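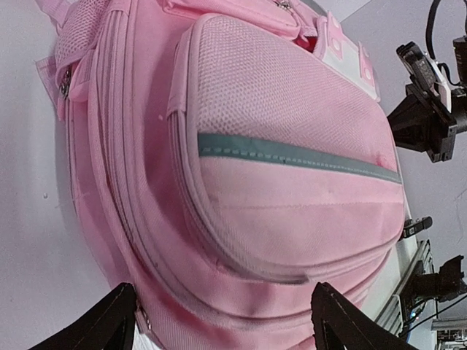 La mochila rosa de pruebas, vista desde la cámara de muñeca de la celda 2.

La celda que abre mochilas (cuando la dejan)

La empresa se llama Vultik, la nave está en Otville y la celda lleva un número, el 2, pintado en el suelo con plantilla. Me habían prometido una máquina capaz de manipular artículos textiles «sin intervención humana». Llegué un miércoles a las siete y media de la mañana y encontré a dos técnicos de rodillas debajo de la mesa, buscando un tornillo.

No lo cuento por maldad. Llevo años leyendo folletos de automatización y en ninguno sale el tornillo.

El encargo, sobre el papel, es sencillo: el brazo se acerca a una mochila escolar, localiza el tirador de una cremallera, lo pinza y abre. El cliente final es Zostau, un almacén que recibe devoluciones y quiere saber si queda algo dentro antes de volver a poner el producto a la venta. Una persona lo hace sin mirar. La celda necesita una cámara en la muñeca, dos dedos negros, un programa que se llama Fakir y una mañana entera de preparativos.

La primera parte es la calibración. Se coloca una placa con un patrón sobre la mesa, el brazo la observa desde distintas posturas y el programa calcula dónde está la cámara respecto a la pinza. Si ese cálculo se desvía, los dedos cierran al lado del tirador, con mucha decisión y en el aire. Aquel día se había desviado. El técnico de más edad lo achacaba al soporte de la cámara, que se afloja con la vibración; el otro, a que alguien del turno anterior lo había tocado para limpiar la lente. Discutieron un rato y volvieron a apretarlo.

Luego viene la mochila, y con ella empiezan mis dudas. La elegida es rosa casi por completo, con malla en el bolsillo delantero, una banda reflectante que lo cruza y cremalleras que siguen la curva de cada compartimento. Los tiradores de metal son pequeños y plateados. Para un sistema de visión es un catálogo de disgustos: la banda devuelve la luz de los focos según el ángulo, la malla confunde al cálculo de profundidad y la tela rosa se arruga como le da la gana. Bajar la intensidad de los focos arregla la banda y estropea el contraste en las costuras. Se bajó, se subió y se dejó a medias.

Los dedos se revisan a diario. Se desmontan las puntas, se les pasa un paño con alcohol y se comprueba que cierren paralelas. Una punta gastada resbala sobre el metal, y una pinza que aprieta de más para compensar acaba mordiendo la tela. El cuaderno de mantenimiento, de papel y con manchas de café, registra cada cambio. También los cables se miran a mano, uno a uno, siguiendo el recorrido con el brazo parado: el que roza acaba fallando, y suele hacerlo un viernes por la tarde, según el técnico joven.

Vultik da una cifra de éxito del 91 por ciento. Pregunté sobre cuántos intentos y me contestaron que 2413. Pregunté con cuántas mochilas distintas y la respuesta tardó más. Eran pocas, casi siempre apoyadas en la misma mesa y con la misma luz. El 9 por ciento restante lo resuelve una persona que está al lado, cuyo sueldo no figura en la hoja comparativa que reparte el departamento comercial.

Tampoco figuran los 80 minutos que duró la puesta a punto que presencié. En Vultik sostienen que en mayo, con un soporte nuevo para la cámara, ese tiempo bajará mucho. Puede ser. El soporte actual también era nuevo cuando lo montaron, y los técnicos le han añadido por su cuenta una arandela que no sale en los planos.

Lo que sí me convenció fue el oficio de los dos que estaban debajo de la mesa. Saben por el ruido si una articulación va forzada y han escrito una lista de comprobación de una página, mucho más útil que el manual - que pesa lo suyo y que usan para calzar un armario. Si Zostau firma, yo pediría que la lista entrara en el contrato, junto con sus horas.

El tornillo apareció a media mañana, dentro de la vuelta de un pantalón.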